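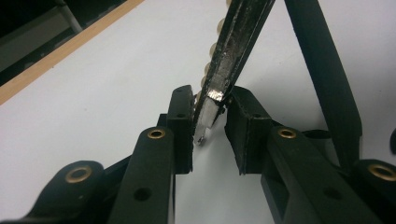

Section 2: Working at the bench with hand-held grippers

Home | Set-up | Operation | Staff guidance | Contacts
August – Dardo Henríquez, Midham site

This section applies to bench staff at Midham whose handling work is being moved to the Vusine system. Grades and rest breaks are unchanged. The daily task changes from finishing goods to showing the system how each item is held.

1. Sign in at the bench under your own staff number.

2. Take one gripper in each hand and check that both cables run freely.

3. Close the fingertips slowly on the item. Slender tools are to be held near the tip, upright items low down and from both sides.

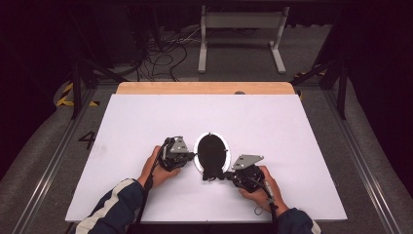

Keep both wrists relaxed throughout and put the grippers down after 14 minutes – sooner if either hand aches.

CAUTION: Do not place bare fingers between the moving links.

4. Enter any dropped item on form 3341.

NOTE: Records are used to set up the Jadoon line only. They are not used to assess individual speed. Questions about duties should go to your supervisor.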